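Resuming Publication, and a Note on the Studio

July 2020
By the author of Feltenside
4 min read

Regular readers will have observed that no new essays have appeared on Feltenside for some months. I wish to acknowledge the interruption and to set out what may be expected of this site for the remainder of the year.

The principal cause was the catalog essay for Negri, a small press whose spring list was revised twice before it went to print. The commission was first agreed at 200 words per plate, with 34 plates in all. It was later extended to include an introduction and a full set of notes. I accepted the additional work willingly, although it left little time for writing of any other kind.

During the same period, the group exhibition at Estent was postponed. The works had already been selected and the wall texts approved. The lenders have agreed to new dates, and the exhibition is now scheduled to open in October, with timed entry and a reduced number of visitors in each room.

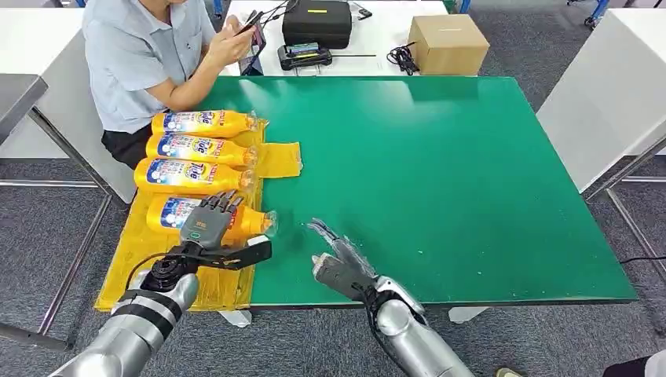

My private consulting practice has continued by telephone and video. Existing clients have been most patient with the change in arrangements. I am able to accept a limited number of new clients for portfolio reviews and artist statements, and inquiries may be sent through the contact page. Fees are unchanged.

The archive has also been put in order. It now holds 514 posts, a number of which had lost their links when the site was moved to its present host. These have been repaired where possible. Reviews of exhibitions at spaces that have since closed, Mavotwood among them, will remain available - I consider them part of the record.

New essays will be published twice a month. The first concerns artists' letters and the question of who should be permitted to edit them. The second, still in draft, returns to the subject of unsigned work in regional collections.

Comments on older posts have been closed. Correspondence by email remains welcome, and I will reply as time allows.

Subscribe to the Feltenside newsletter to receive new essays by email. You may unsubscribe at any time.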